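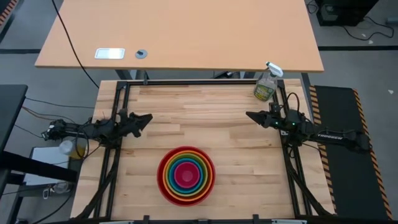
Section 4: Oiling and looking after the Westen worktop

4.1 Before you start

The Westen worktop leaves our workshop with 2 coats of Draro oil. You may have read that an oiled top "looks after itself". It does not. Nor does it need a cupboard full of special cleaners, whatever the shop that sold you the top may have told you. A rag, a tin of oil and a free evening will do for most homes.

Check the label under the front edge first. If it says "lacquered", stop reading and go to Section 5. Oil will not soak into lacquer and you will be left with a sticky mess.

You will need:
Draro oil, clear
Fine sandpaper, 240 grit
Cotton rags without fluff
A bucket of water with a lid
Rubber gloves

4.2 The water test

We are asked how often the top should be oiled. Every answer we have seen in print, including the one in our own older booklet, is a guess. Test the top instead.

1. Wipe the surface clean and let it dry overnight.
2. Put a teaspoon of plain water on the part you use most.
3. Wait ten minutes and wipe it off.
4. If the wood has gone dark where the water was, the top wants oil. If there is no mark, leave it alone.

Note: Test near the sink as well as in the middle. The two places seldom agree.

4.3 Applying the oil

1. Clear the whole top. Working round a toaster always leaves a line.
2. Sand lightly along the grain. If you can feel a dip with your fingers you have gone too far.
3. Wipe away all the dust with a barely damp rag and leave the top to dry fully.
4. Pour a small pool of oil and spread it thinly, again along the grain.
5. Leave for 20 minutes. The tin says 10, but we have found this too short in a cold kitchen.
6. Wipe off everything that has not soaked in. The surface should feel almost dry.
7. Wait a day, then repeat steps 4 to 6.
8. Keep water off the top for 2 days.

CAUTION: Rags soaked in oil can heat up and catch fire on their own. This is one household warning that deserves to be believed. Put used rags in the bucket of water straight away, fit the lid and stand it outdoors.

Note: A third coat does no harm, but we doubt it does any good.

4.4 Marks and stains

Lemon juice and salt will lighten some stains. It will also lighten the wood, so expect to oil that patch again. Mayonnaise on white rings is often suggested; we tried it on a Palma sample board and got a ring that smelled of mayonnaise.

Black marks come from wet iron, usually a pan or a tin. Sand them out if they are shallow. If they are deep, live with them or ask for a repair.

CAUTION: Do not use bleach or a steam cleaner, even one sold as "safe for all surfaces".

4.5 Repairs

Small splits at the ends can be filled at home with wax. For anything longer than your thumb, send a photograph and the number on the label to the Lirnolholm workshop before you buy filler.

Text revised March 28, 2020. Replaces all earlier care sheets for Westen tops.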